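Lesham Weather Diary Project: progress report for November

The grant asked us to find out whether frost is arriving later in the Lesham valley than it did for our grandparents. We can now report that our grandparents wrote down the weather chiefly when it annoyed them, which makes the comparison harder than our application suggested.

Of the 1318 diary pages promised, 1000 have been read and typed up. The remaining 318 are in the Ketus parish book, whose keeper used one pencil for what appears to be his entire adult life and did not believe in sharpening it.
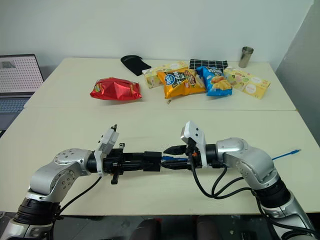 Does a missing entry count as a day without frost?

We treat it as a day without a record and leave it out of the totals. Gaps bunch up around harvest and Christmas, so counting them as mild would give the valley a climate closer to that of Portugal.

All 5 thermometers are up and reporting. The one at Ivness was first put on a south-facing wall and gave us a splendid fortnight of early summer before it was moved to the north side. Those readings have been struck out, with some regret.

The Kimaro logger sends its figures at six every morning, except when it is very cold, when we would most like to have them. A new battery is on order and comes out of the repairs line.

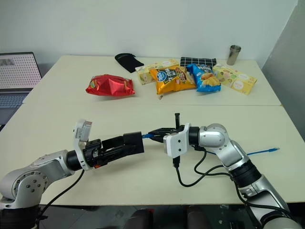

The first air frost at Lesham came on a Friday, and the ground frost two nights before it. The old diaries seldom say which kind they mean. "Sharp" seems to be an air frost, "white" could be either, and "bitter" may describe the vicar.

Spending is on track, apart from an extra 300 pounds on scanning. We ask to move this across from travel, where little has been spent, as the valley is not large.

Next month we start on the Ketus book and will check the thermometers against each other in a bucket of ice water.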